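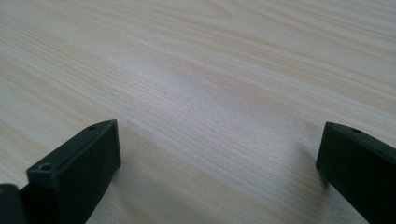

4. Findings: How a Seat Is Kept

4.1 The marker and its strength

The rules of both reading rooms are short and say the same thing. A seat left for more than a quarter of an hour may be taken by another reader. The rule is printed on a card by the entrance at Rurnside and on the back of the membership form at Jakcombe, where it shares a page with the policy on soup. In seven weeks of observation we did not hear a reader mention it, and we saw it applied once, by a man who apologized throughout.

What readers go by is a different set of rules, which they know very well and deny having. When a reader leaves a seat and means to come back, something stays behind to say so. Following earlier work on territory in public places, we call this object a marker. We recorded 281 absences in which a marker was left, and for each one we noted the marker, the length of the absence, how full the room was, and whether another reader approached, hesitated, or sat down.

The first thing to say is that value has little to do with it. We had expected costly objects to protect a seat better than cheap ones, on the theory that a person who leaves a laptop must be coming back for it. Laptops did hold seats, but no better than cardigans. A cardigan over a chair back was treated as though it had a person in it. At Rurnside a gray one kept its place through a lunch hour, a fire drill, and most of an afternoon, and the reader who finally took the neighboring chair moved it a few inches to the left so as not to crowd it.

Paper did badly. A single printed sheet was often read as litter, and a newspaper, being the kind of thing that lies around in libraries, protected nothing at all. Handwriting changed this. A notebook left open on a written page held a seat far longer than the same notebook closed, and passing readers looked away from it, as from a bathroom door left ajar. Pens mattered too. A pen lying across the page said that its owner had been interrupted in mid-thought; a pen with its cap on suggested the thought was over.

4.2 Where one place ends

Chairs come in units, and tables do not. Much of the trouble we saw started with this. The reading tables at both sites are long and shared, and they have no dividers, no lamps, and no inlaid line to show where one reader stops and the next begins. The older tables in the Espinoza Room at Jakcombe once had brass numbers let into the edge. These were removed when the room was refitted, on the ground that they looked like a school, and the readers have been working out the borders by hand ever since.

Surface plays a small part in this. A pale tabletop with fine, close grain running at a slant (Figure 1) gives the eye nothing to fence with. On a striped cloth a person can be said to have crossed a line. On a run of faint tan streaks there is always another streak a little further along, and the reader who wants more room can move into it by degrees without ever doing anything that could be called moving. We named this creep, and we are not the first to suffer from it. One regular at Jakcombe began the morning with a single atlas and by closing time had the use of a third of the table, having at no point done anything rude.

Creep was met in three ways. Some readers pushed back by the same method, sliding a book toward the border and leaving it there as a kind of customs post. Some gave ground and then left early. The rest sighed. The sigh was the most common response and the least effective, and it tended to be aimed at the page, so that a stranger might suppose the book was to blame.

4.3 Asking a neighbor

A marker can be backed up by a request. The usual form is "Would you mind watching this?" and the usual answer is a nod, after which the person asked becomes a guard without pay. Interview subjects took the job more seriously than we had expected. Several said they had put off leaving, one of them through what he called "a fairly urgent need for the restroom," because a person they had never met had gone for coffee.

None could tell us what they would have done if anyone had tried to take the seat. Rigoberto Chávez, who has used the Rurnside room since it opened and gave permission to be named, thought he might have coughed. He added that he would not have gone beyond coughing for a bag, but that for a manuscript he might have stood up.

Requests were more common when the room was nearly empty than when it was full. This seems backward, as the risk of losing a seat rises with the number of people looking for one. Our best guess is that in a full room the request would be a claim against everybody standing there, and few readers care to make such a claim out loud. In a quiet room it costs little, and it may be mainly a way of saying hello.

4.4 The Brandar notices

Halfway through the study the management at Jakcombe introduced a system of cards supplied by Brandar, a firm that makes signs for offices. Each card was green on one side, for a free seat, and red on the other, for a seat in use. Readers were to turn the card when they went away and turn it back when they returned.

The cards worked for a few days. After that they became markers like any other, and rather weak ones. Readers left them red overnight. They used them as bookmarks. A card turned to red with nothing beside it was ignored by almost everyone, while a card turned to green beside a folded scarf was taken as a mistake and, on several occasions, kindly corrected by a neighbor. When the cards were withdrawn in April, the staff found a good number of them wedged under the short leg of the table by the window, where they had been doing useful work for some time.

We draw a modest point from this. Readers did not lack a signal before the cards came. They had one, they read it quickly, and they trusted it more than a printed one, in part because a cardigan is harder to leave behind. The limits of the cardigan in summer are taken up in Section 5.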